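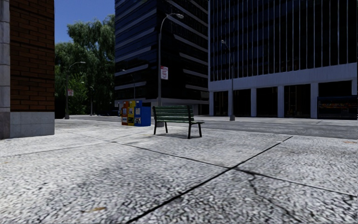

Wie oft muss eine Leiter im Betrieb geprüft werden?

In der Regel einmal im Jahr durch eine befähigte Person, bei starker Beanspruchung öfter, und vor jedem Gebrauch durch den, der hinaufsteigt. Der zweite Teil wird gern vergessen.

Betrieb > Arbeitssicherheit > Leitern und Tritte > Prüfliste mit Anmerkungen

Ramutel Gebäudedienste, Standort Zerkeden
Prüfliste Leitern und Tritte, Stand März 2020
Geprüft: Engelbert Pfister
Gegengelesen: Graça Sequeira

Anlegeleiter, Aluminium, Lager Süd

Holme gerade, ohne Dellen: in Ordnung
Sprossen fest, nicht verdreht: in Ordnung
Leiterfüße vorhanden und griffig: Mangel
Kennzeichnung lesbar: in Ordnung
Anmerkung: Der linke Fuß ist so weit abgelaufen, dass er kaum noch Profil hat. Der rechte fehlt und ist durch Gewebeband ersetzt worden, sehr ordentlich gewickelt. Gewebeband ist kein Leiterfuß. Ersatzfüße bei Lehner bestellt, bis dahin gesperrt.

Stehleiter, beidseitig begehbar, Treppenhaus

Spreizsicherung vollständig: Mangel
Gelenke leichtgängig: bedingt
Stufen sauber: Mangel
Anmerkung: Eine der beiden Gurtbänder ist durch eine Wäscheleine mit Doppelknoten vertreten. Der Knoten hält vermutlich länger als die Leiter, er steht nur in keiner Betriebsanleitung. Auf den Stufen Wandfarbe in mehreren Schichten, zuunterst noch das Beige aus dem alten Flur. Farbe entfernen, Gurte tauschen, danach Nachprüfung.

Mehrzweckleiter, Typ Pilau, Werkstatt

Beschläge und Verriegelung: in Ordnung
Schiebeteil läuft ohne Haken: in Ordnung
Quertraverse montiert: Mangel
Anmerkung: Die Traverse lag originalverpackt im Schrank hinter den Streusalzeimern. Ich habe sie im Februar hingelegt, damit sie jemand anschraubt, und kann bestätigen, dass sie dort niemand gestört hat. Inzwischen selbst montiert. Freigegeben.
Nachtrag Sequeira: Zwei Schrauben waren übrig. Bitte klären, ob die übrig sein dürfen.
Nachtrag Pfister: Dürfen sie. Liegen dem Satz als Reserve bei, Seite 4 der Anleitung, unten.

Holzleiter, Dachboden

Holz frei von Rissen und Fäulnis: Mangel
Keine deckende Lackierung: Mangel
Sprossenverbindung fest: Mangel
Anmerkung: Die Leiter ist grün gestrichen, deckend, womit sich Risse im Holz hervorragend verbergen lassen. An der Unterseite schaut trotzdem einer heraus. Ausgesondert. Sie wird zersägt und nicht »für den Garten« mitgenommen, auch nicht von der Person, die schon gefragt hat.

Tritt, zweistufig, Büro

Standfest auf ebenem Boden: in Ordnung
Stufenbelag rutschhemmend: in Ordnung
Anmerkung: Tadellos, fast ohne Gebrauchsspuren. Der Drehstuhl daneben hat Schuhabdrücke auf der Sitzfläche. Der Drehstuhl ist nicht Gegenstand dieser Prüfung, ich erwähne ihn trotzdem.

Aufbewahrung und Verkehrsweg

Leitern gegen Umfallen gesichert: bedingt
Verkehrsweg im Lager mindestens 900 mm breit: Mangel
Prüfplaketten angebracht: in Ordnung
Anmerkung: Neben dem Regal bleiben 800 mm, und auch nur, wenn der Sackkarren woanders steht. Das Maß 900 haben wir uns selbst in die Hausordnung geschrieben, also halten wir es auch ein. Wandhaken für die Anlegeleiter sind vorhanden, derzeit hängen daran Jacken. Jacken umhängen — Garderobe ist gegenüber.

Offene Punkte

Leiterfüße einbauen, sobald geliefert (Pfister)
Gurte für die Stehleiter besorgen, Wäscheleine zurück an die Eigentümerin (Sequeira)
Regal im Lager versetzen, Termin noch offen
Leiterbuch auf den neuen Bestand ändern, Holzleiter streichen

Gesperrte Leitern tragen ein rotes Schild am Holm. Wer das Schild abnimmt, um nur kurz eine Glühbirne zu wechseln, meldet sich bitte vorher bei mir.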